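Reviews > Desk & Office > Trays and baskets

July 2023, by Marisa Santoro

Usura wire desk basket, black. Bought 2 of them in March, one for me, one for my sister. Quick writeup bc I keep getting asked.

Came flat? No, came in one piece, wrapped in way too much paper. No assembly. Rim is thicker than the mesh so it doesn't flex when you grab it with one hand. Holds mail, chargers, tape, the stapler. Pens are no good, the thin ones poke through the grid and catch.
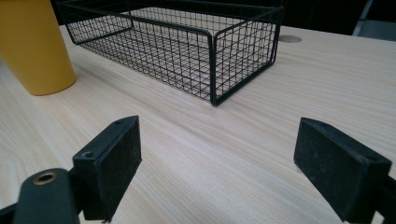 Cleaning is easy, crumbs fall right thru. Shake it over the sink, done. Only wiped it down 4 times since spring. I emptied it out to try a new spot, back by the cable hole on the pale wood top, and the open grid does keep a desk from looking heavy. Black against light wood, nice. Takes up more room than you'd think if you set it at an angle like I do.

Gripes: no feet, so it slides a little. Stuck felt dots under mine. Also no divider, and teh Skendero one has a divider for nearly 8 dollars more. Didn't miss it enough to pay that.

Would buy again. Sister uses hers for onions.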